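Home | News | Getting Around | Letters | Past Issues

Talking bike lanes with Yamila Quezada

I've ridden Neagu Street more times than I can remember, and for most of those years I did it with my shoulders up around my ears. If you've ever been on a bike between the parked cars and the number 17 bus, you'll know the feeling. So when the council finally put its plan for a separated lane up for comment in August, I wanted to talk to Yamila Quezada, who has been pestering people about that street for longer than I've lived in Tulldale.

She suggested her place, early, before her kids were up. I turned up just past 6 with wet shoes and a list of questions I mostly didn't get to, because Yamila had already started talking by the time I'd got my helmet off.

"Have you seen the drawings?" she said. "Have you seen what they've done at the railway end?"

I had, sort of. The lane runs up the hill from the river path, past the school and the shops, and then at the railway bridge it just stops. There's a little painted symbol and after that you're on your own.

"It's the narrowest bit of the whole street," Yamila said. "It's the bit where my neighbour got knocked off. And they've drawn a lovely lane right up to it and then put a sign saying cyclists should merge. Merge with what? A cement truck?"

I asked if she was going to oppose it, then, and she looked at me as though I'd suggested selling the dog. She's all for it. She'd take the lane tomorrow with the gap and everything, and keep writing letters about the bridge. 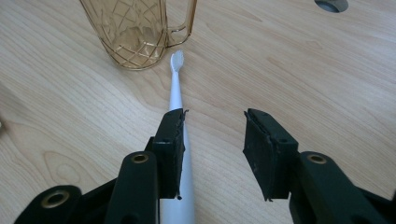 Yamila grew up on the other side of the river and didn't ride at all until her late twenties, when her car died and she couldn't afford to fix it. A friend lent her a heavy old step-through with a basket, and she rode it to work on the footpath the whole way, getting told off by everybody. We were at her table by now, a pale timber one with big sweeping grain all through it, and she kept drawing the route along it with her finger as she talked. "I was terrified," she said. "I used to get off and walk at every roundabout. I still do at the Sustau Road one, I don't care who sees."

That's what she wishes the planners would think about more. The people who turn up to the meetings are mostly people who already ride, she reckons, and ride fast, and don't mind a bit of traffic. "I love them, they're my mates, but they'd ride down a freeway if you let them. I want the lane for the woman who's got a bike in the shed with flat tyres."

I did want to get the other side as well, so later that week I rang Cristóbal Echeverría, who runs the hardware shop halfway up the hill. He's been pretty vocal about the parking, and I was expecting a bit of a serve. He was lovely about it! He was also very firm.

"I'm losing 4 spaces out the front," he told me. "You can't carry a bag of cement home on a pushbike. Well, maybe you can, but my customers can't, half of them have got crook backs."

What he'd like is a loading bay around the corner in Utar Lane, with a short time limit, so tradies can duck in and out. He's asked for it in writing twice and had a form letter back each time. He doesn't mind the bikes. His daughter rides to school, he said, and goes the long way by the river because he won't let her on Neagu Street.

I put that to him - wouldn't the lane fix exactly that? - and there was a longish pause.

"Yeah, it would," he said. "Give me my loading bay and I'll cut the ribbon for them."

When I passed this on to Yamila she was delighted and said she'd put the loading bay in her own submission. She'd walked down Utar Lane to have a look and thought there was room for 2 vans without blocking the driveway to the flats. I don't know whether the traffic engineers would agree, but it seemed sensible enough to me, and I've parked a trailer in there before (badly).

The other thing that came up with both of them was the building works. Cristóbal still goes dark when anyone mentions the water main job, which had the street dug up outside his door for months and the detour signs pointing the wrong way. He wants the lane built one block at a time, with the footpath kept open. Yamila would rather they did the lot in one go over the school holidays and got it finished. I can see it both ways, though I'm not the one trying to sell paint behind a wire fence.

Comments on the plan can be dropped in at the library or posted to the council offices, and there's a big printed copy of the drawings on the wall near the library's front desk. Have a look at the railway end in particular. Yamila has been in and stuck a yellow note on it already, and the last time I went past, a second person had written "agreed" underneath.

Contact us | Copyright Tulldale local news | Back to top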